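Last updated: 24 September 2021

Keyhole hernia op at Lulemside - how long off work really?

lottesmits
Got my date through, finally. Been waiting since March. Keyhole repair at Lulemside, day case, home same evening if all goes ok. Letter says "two to six weeks" off work which is no use to anyone, my manager wants an actual number. I work in the warehouse at Stonero, mostly picking, some of it heavy. Anyone had it done and gone back to a job like that? Also SSP, is it really as bad as people say?

gravyboat44
Had mine done two years ago. Desk job though so take with a pinch of salt. I was answering emails after 8 days and regretted it. Sitting up is the bit that hurts, not walking. Buy a wedge pillow before you go in, not after.

pennywort
Don't let them push you into two weeks!! My husband went back to driving after a fortnight because his boss kept ringing and he was grey by dinnertime. Ended up signed off again and they were funny with him about it for months. Six weeks for lifting. Get it written on the fit note, in words, "no lifting", or they will find something for you to lift.

Wherry
Disagree with that as a blanket rule. I was on a building site and back at three and a half weeks, light duties, no bother at all. Depends on the person and what the surgeon finds. Six weeks on the sofa can do you as much harm as good, you lose all your fitness. Walk every day from the start if they say you can.
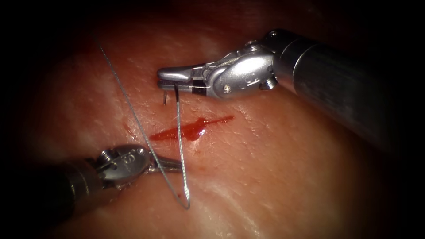 Money wise it's a different story, I'll give you that. I was self employed then so no sick pay whatsoever, had 1,667 put by and it went faster than I thought. Rent, van insurance, the lot. If I'd had proper sick pay I might have taken longer, who knows.

pennywort
Well exactly Wherry. You went back because you were skint, that isn't the same as being fine.

Wherry
I was fine AND skint.

gravyboat44
Lotte check your contract before you assume it's SSP only. Loads of places have a company scheme after so long service and don't shout about it. Ask HR in writing, keep the reply. Also ask if you can use a few days holiday to top up, some let you some don't.

lottesmits
Thanks all. Dug the contract out, there is a company scheme but only after two years and I'm three months short, typical. Could I ask them to move the date?

mossy_bank
Would NOT move the date. My mum put hers back once and went to the bottom of the pile. Ring the booking office at Lulemside and ask straight out what happens to your place before you cancel anythng. Ask for the Weston wing desk, the main switchboard just leaves you on hold.

pennywort
Agree re not moving it. Three months of lugging boxes with a hernia is daft anyway.

Wherry
For once I agree with pennywort.

mossy_bank
Also parking. Nobody mentions the parking. Whoever picks you up wants the multistorey at the back, the front one is drop off only and they do fine you. And take loose clothes, waistband on jeans is murder afterwards.

lottesmits
My sister's driving, will tell her. Right so plan is keep the date, ask for six weeks on the note, ask about light duties from week four. I've got about 375 saved plus five days holiday. Bit tight but doable if the car behaves.

gravyboat44
Sounds sensible. Speak to the Ó Dubhghaill advice centre as well if it gets tight, they sorted a council tax thing for me when I was off. Free, drop in mornings. Take payslips, they always ask.

lottesmits
Didnt know about them, will go in this week. Wedge pillow ordered. Anyone got a view on stairs??

pennywort
Slowly, one hand on the rail. And go to the loo before you come down.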